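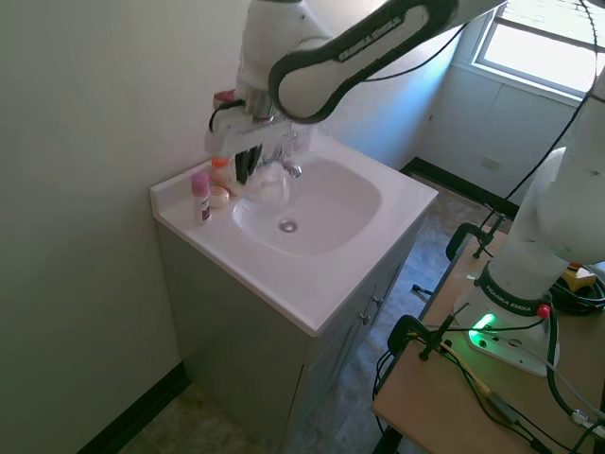

Dresico to supply compact bathroom vanities for Bradby rental homes

May 24, 2024

BRADBY – Bathroom furniture maker Dresico has been chosen to supply small vanities for the Bradby rental housing program, which will fit out 1,000 one-bedroom and studio homes over the next two years.

The agreement covers a single model, the Starulel, a floor-standing vanity with a one-piece white countertop and an oval basin moulded into it. The cabinet underneath has two front doors that open from the centre, each with small metal knobs, and is finished in a grey-beige colour that the company introduced this year.

The first 100 units will be delivered in May to the Didenko building, an eight-storey walk-up and elevator block in the east end of Bradby. The remainder will follow in stages as each building in the program reaches the plumbing stage.

Bathrooms in the Bradby homes are small, and in most of the studio layouts the door swings to within an arm's length of the sink. Dresico said the Starulel was drawn up for rooms of this kind. The basin sits in the centre of the top, leaving a flat strip on either side for the things people keep within reach, such as deodorant, a jar of face cream or a bottle of lotion. A slightly raised rim runs along the edge of the countertop to hold back splashes.

"Tenants told us they wanted somewhere to put things down," the company said in a statement. "A pedestal sink gives you nowhere. A large vanity takes up the floor. We settled on a size that leaves a usable counter and still lets you open the door."

The top and basin are formed together, so there is no joint between the bowl and the counter. In earlier rental fit-outs in Bradby, the sealant around drop-in basins was the most common bathroom item on maintenance request lists, ahead of dripping taps and loose towel bars.

The faucet is a small polished single-handle model mounted at the back of the basin. It can be replaced from inside the cabinet with both doors open, and the drain uses a standard round fitting available from any plumbing supplier.

Care instructions will be left in each home in printed form. Dresico recommends wiping the basin and the counter with a damp cloth and a mild liquid cleaner. Scouring powders and abrasive pads should not be used on the white surface, as they dull the finish over time. Hair dye and nail polish remover should be wiped up right away. The cabinet doors can be cleaned with a cloth and warm soapy water, then dried.

Small items can be moved off the counter for cleaning and returned once the surface is dry. The company advises against leaving a wet cloth bunched up in the basin overnight, where it can hold soap residue against the surface and leave a mark.

The cabinet stands directly on the floor and has no legs. Bradby's housing office asked for this after residents in existing buildings said that dust and dropped items collected beneath raised units and were hard to reach. Installers will run a bead of clear silicone along the bottom edge once the cabinet has been levelled and fixed to the wall.

Each vanity carries a 5 year warranty on the top, the cabinet and the hinges. The faucet is covered separately by its own manufacturer. Tenants do not need to register the product. Claims will be handled through the building office, which will hold spare knobs, hinges and drain stoppers on site.

A display unit has been set up at the Dresico showroom in Bradby, and prospective tenants are welcome to see it during regular business hours. Floor plans for the studio and one-bedroom layouts are also on view there, with the position of the vanity, toilet and shower marked on each. No appointment is required, though groups are asked to call ahead.

The Starulel will be sold to the public in the fall through Dresico dealers, in grey-beige and white. Pricing will be announced closer to that time. Replacement tops will be offered on their own for owners who wish to keep an existing cabinet.

About Dresico
Dresico makes vanities, medicine cabinets and linen storage for small bathrooms. Its workshop and showroom are located in Bradby.

Media inquiries
Dresico Communications Office, Bradby
Product drawings and colour samples are available on request.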